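I've owned the Netstead Merrick for most of a winter now, so it's time I wrote it up properly. For anyone new to these, it's a folding quadcopter sold mostly to search teams and county emergency crews, with a thermal camera next to the regular one and a little clip underneath for a strobe or a speaker. I fly with a rural search group and paid for mine myself (ouch!), so nobody at Netstead has any say in this.

Let's start with the good stuff. The thermal camera is great. On a cold night over open pasture I can pick out a deer from 200 feet up without squinting, and the screen on the controller stays readable with gloves and glasses on. Switching between the two cameras is one button, right under my thumb. My old Irneck made me dig through a menu for that, and I used to curse at it every single time.

It's also calm in the wind. We get nasty gusts coming over the ridge, and the Merrick leans into them and stays put. I had it out on a training night when two of the smaller drones in our group stayed in their cases, and the video was steady enough to read a trail sign.

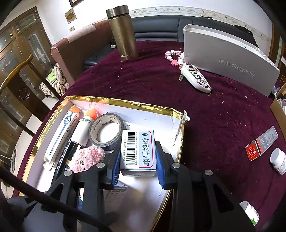
Battery life is where I get grumpy. The box promises up to 6 hours of "mission time," and you have to read the small print to learn that means rotating through the full set of 6 batteries, which they sell separately. One battery in freezing weather gets me through a decent sweep of a field and then the thing starts nagging to come home. It nags early, too, and you can't turn the warning down, only off - and I'm not turning it off over somebody's woods at night.

The charger is fine, if loud. The case is too tight. You have to fold the arms in the right order or the lid won't latch, and I still get it wrong when my fingers are cold.

Then there's the software. Netstead wants you to plan flights in Jeno, their map app, and I have mixed feelings. Drawing a search grid is quick and the drone follows it beautifully. But Jeno logs me out whenever I lose signal, and losing signal is pretty much my whole county. Firmware 3842 was supposed to fix it. It got better, I guess? I now log in before leaving the house and keep the tablet awake the whole drive.

Would I buy it again? Yes, with at least one extra battery in the cart. If you mainly fly in daylight, save your money and get the plain Irneck, which does the daytime job well enough. I'm hoping to try the speaker clip in March and I'll add a note here once I have.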